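Ticket: Gripper app drops recordings before the open day
Status: open, waiting on Fitix
Product: Dumus capture app, hand-held grippers (pair)
Site: Zendale

Hi all, me again! Splitting this off from my old ticket because that one had turned into a chat about chargers.

We've got the open day at Zendale coming up in September and the plan is that visitors pick up the two grippers and sort small things themselves, then watch their own go played back on the big screen. Lovely idea, and it worked a treat at the Mikuš visit in spring. Now the left gripper vanishes from the app partway through a recording. The right one carries on as if nothing's wrong, so I only find out when I press save and get "stream 1 incomplete".

What I've tried so far:

10:15 Restarted the app and both grippers. Ran fine for 300 seconds, then the left one went.
10:40 Swapped the cables over. Still the left one, so I don't think it's the cable.
11:05 Turned the picture quality down a notch. Got to 600 seconds (hooray!) and it dropped the moment I started another.
11:30 Moved the laptop nearer. No difference that I could see.

After that I gave up on the blocks we usually use and went for the demo set, which is hair bits and jewellery to go in the red tray. I wanted to know if fiddly things made it worse, what with all the opening and closing.
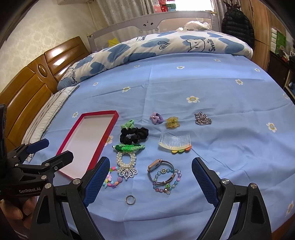 It dropped again, 15 seconds in, which is the quickest yet. I'd love to blame the small stuff but I then did the same with the blocks and it went at 40, so I'm not convinced. Thin chains and bead bracelets are a pain to pick up anyway, and I may leave them out for the younger visitors.

Log is attached to the old ticket (sorry, the form here wouldn't take it). There's a line that says "buffer full, retrying" just before every drop, and it never shows up for the right gripper.

Questions for Fitix:

Is there a newer version of the app I should be on? Ours says it's up to date, but it said that last year too.

Can I make it beep or flash when one side goes? Even if we can't fix the drop in time, I could stop people before they've done a whole tray for nothing.

Update, 14:20. Cleared the old recordings off the laptop and had two good runs in a row. Not closing this yet! I'll do a longer session tomorrow with both tables going and add the log afterwards.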